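Refinishing a laminate desk top – sand or leave alone?
Furniture and Surfaces > Repairs
Thread started December 2, 2023

stekov_owner
I have a desk from the Stekovwood line, bought used in November. The finish has gone dull where the previous owner rested their arms, and there is a ring from a mug near the back corner. I was going to sand the whole top with 220 grit and put on a wipe-on poly. My brother-in-law says it is laminate and sanding will ruin it. The seller's listing said "wood top." How do I tell before I do something I can't undo?

Nithin Rajan
Look at the edge first. If the grain on the face runs over the edge and you can see end grain on the short sides, it is solid. If there is a strip glued around the edge, it is either veneer or laminate. Then look underneath. Laminate boards usually have a plain backing sheet with no grain at all.

Don't sand anything until you have looked at both.

stekov_owner
There is a strip around the edge. The underside is plain white.

Nithin Rajan
Then it is almost certainly laminate. The grain you see is printed on a paper layer under a clear wear layer. Once you go through the clear part you are into the print, and there is no bringing it back.

gowda_p
I disagree with "no bringing it back." I scuffed a laminate top with 220, primed it with a bonding primer and painted it. That was three years ago and it is still in daily use. Sanding is fine if you plan to paint.

Nithin Rajan
He wants to keep the wood look and put clear poly over it. That is a different job.

gowda_p
Fair enough. But he asked if sanding would ruin it, and the answer depends on what goes on top.

Tainá Fontes
My worktable has a pale beige laminate top and I left the surface alone. Wavy grain, a few swirls where the lines bend together. I have looked at it every working day for years and I still like it.

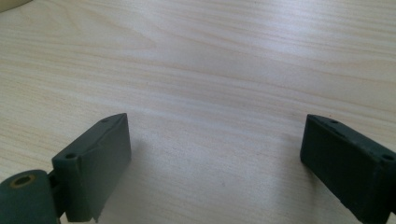
What I do for cleaning and marks:

1. Dish soap and warm water, soft cloth, then a dry cloth. Do this before you decide anything is damaged. Half the dullness on a used desk is hand lotion and old furniture polish.

2. For a mug ring, baking soda and water mixed to a paste. Leave it on for 20 minutes, wipe it off without scrubbing, rinse.

3. If the ring is still there, rubbing alcohol on a cotton ball. Try it on a spot at the back first.

4. No wax and no oil. They sit on top and go cloudy.

ilango_m
Agree with all of that except the baking soda. It is a mild abrasive and on a glossy top it leaves a haze you can see from the side. I would go straight to the alcohol.

Tainá Fontes
Mine isn't glossy, so that may be why I never had trouble. On gloss I would skip it too.

stekov_owner
Mine is satin, I think. Did the soap and water tonight. The cloth came up brown and the arm area looks a lot better. The ring is lighter but still there.

Lakshmi Kandasamy
If the alcohol doesn't shift it, check if the ring feels raised. Run a fingernail across it. A raised ring means water got under the surface and the board has swelled. No cleaner will fix that.

stekov_owner
Feels flat.

Lakshmi Kandasamy
Good. Then it is a stain or heat mark. Try the alcohol, and if that fails put a desk mat over it. I paid 13 dollars for mine.

gowda_p
Or paint it.

stekov_owner
Not painting it. The alcohol took most of the ring off. You can find it if you know where to look. I have taken the poly back to the store – they gave me credit, which went on a desk mat.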